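Artificial hydrangeas - stems too bare after taking them apart

Crafts & Home > Faux Flowers

plumbline_pat
Posted September 17, 2025

I bought a box of blue hydrangeas from Duvurell and I'm rebuilding them for a low arrangement. The heads pull off the stems and so do the leaves. Once the leaves are off, you see a lot of yellow-green stalk under the petals, and it looks like plastic from the side. The bowl is a Sotelo, wide and shallow, so I can't hide anything by pushing it down.

Do I trim the little stalks or cover them?

quillback
Don't trim them. Each stalk holds up its own part of the head, and if you cut one the petals above it drop. I ruined 2 heads that way. Put the leaf back on higher than it came, right up against the lowest petals.

mossandtwine
I disagree with quillback. On the cheap ones you can take out every other stalk and glue the petals to what's left. It makes a flatter head, and flat is what you want in a shallow bowl.

quillback
Until the glue lets go in a warm room. Then you have petals on the table.

plumbline_pat
I'd like to avoid glue if I can. Same kind of blue hydrangea here, close up under the petals and then on the white table with the leaves loose.
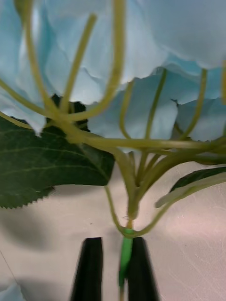
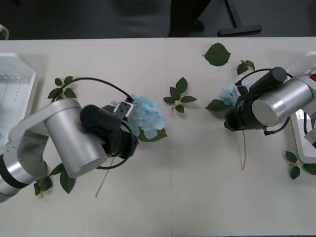
First one: the stalks and a leaf from underneath. Second one: two heads on the table.

dorset_lane
Thanks, that helps. The leaf has a toothed edge and paler veins, so it'll pass fine next to the petals. I would leave the stalks alone and use more leaves. Turn them so the veined side faces out.

mossandtwine
OK, I can see the branching better now. There are more stalks than I expected. I still think you could lose a few at the back where they don't show.

halfacre
What are you using to hold the stems? I cut mine to 6 inches and use the gray foam from Grorna. The green foam crumbled on me. If you set the heads so the petals touch, you don't see the stalks at all.

plumbline_pat
No foam yet. I have a wire grid, but the stems lean in it. I'll try 6 inches.

quillback
Wire is fine if you tape it to the bowl first. Cut long and shorten later.

halfacre
Agree on cutting long. Also, steam the petals before you set them. 20 seconds, held well back from the spout. They open up and cover more.

mossandtwine
Steam is OK for fabric petals. Test one first, some of them shrink.

plumbline_pat
I'll do one head with extra leaves and no cutting, and steam it. If it still looks bare I'll try taking out the back stalks on a spare.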